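Puleck Curl Cream for Wavy and Curly Hair

Home / Hair Care / Styling / Creams

Puleck is a light styling cream for people who want their waves and curls to keep the shape during the day, without a hard or sticky feeling. It was developed by Grernance, a small hair care maker, together with Guilan Duan, who cut and styled curly hair in her own salon before she joined us. She wanted a cream which a person can use also on a busy morning.

The cream is suitable for hair from shoulder length to very long. For short hair it works too, but please take less than you think. Most of the complaints we receive are from customers who used too much product, and then the hair looked heavy at the roots.

How to use

Wash your hair as usual and press out the water with a soft towel or an old cotton T-shirt. Do not rub. Take a small amount of cream, spread it between your palms and begin with the ends. Go up slowly and stop at the height of the ears. After this, squeeze the hair with your hands from the bottom to the top.

You can let it dry in the air or use a dryer with a diffuser on low heat. Please don't touch the curls while they are drying. When the hair is fully dry, you can shake it gently with your fingers at the roots to get more volume.

On the second day it is usually not necessary to apply more cream. Wet your hands, pass them over the hair and form again the curls which became flat in the night.

Which cream is right for me?

We offer Puleck in two strengths. The Soft version is for loose waves and fine hair. The Full version contains more shea butter and is intended for tight curls and for hair that was bleached. If your hair is somewhere in the middle, Guilan advises to start with Soft.

Both versions have the same scent, a mild one with fig and a little orange. There is also an unscented Soft, which we make in smaller quantity, and it is sometimes out of stock. 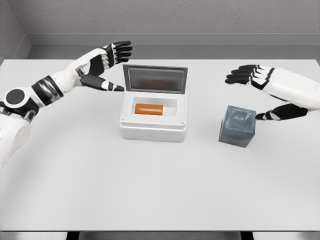

The tube contains 70 ml and the cap closes with a click, so you can take it in a bag. With shoulder-length hair and two washes in a week, one tube is enough for 5 weeks. After opening, please use it within 7 months and keep it away from direct sun.

What customers write

"I have tight curls and the Full version gives them form until the evening. The smell is nice and goes away after one hour." Mwanaisha Rugemalira

"Good cream, but the tube is small for my hair length. I would buy a bigger one." Valter Seixas

A larger size is planned for November.

Delivery and returns

Orders placed before Tuesday noon leave our store in Kistitow the same day. All other orders are sent within 4 working days. An unopened tube can be returned. If you have a reaction on the skin, stop using the cream and write to Tiago Figueiredo at our customer desk, also when the tube is already open.

See also: Antunes wide-tooth comb, Antunes satin pillowcase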